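How to Catch Up on Skullus Before the New Season

Start with the season one finale. It runs long, but it sets up the Binedine murders and explains why Pal left town.

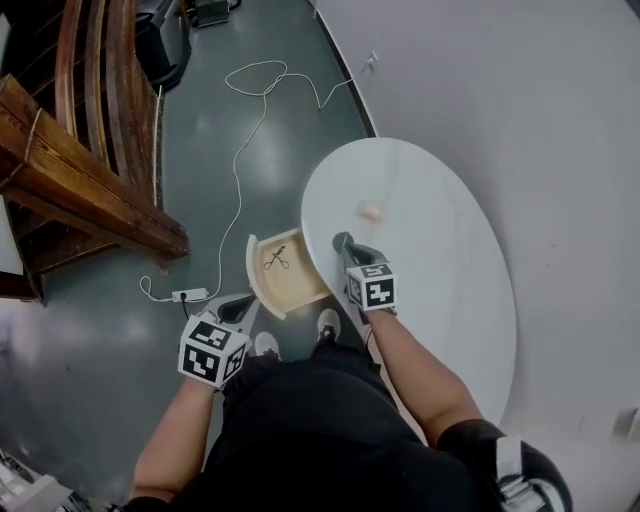 Skip the recap special, which leaves out the December episodes. Watch episodes 10 and 13 in full and write each suspect's name on a slip of paper. Small scissors like the pair in the open drawer are fine for cutting the slips. Put them in order as you watch. Stop before the Zileck preview if you want to avoid spoilers.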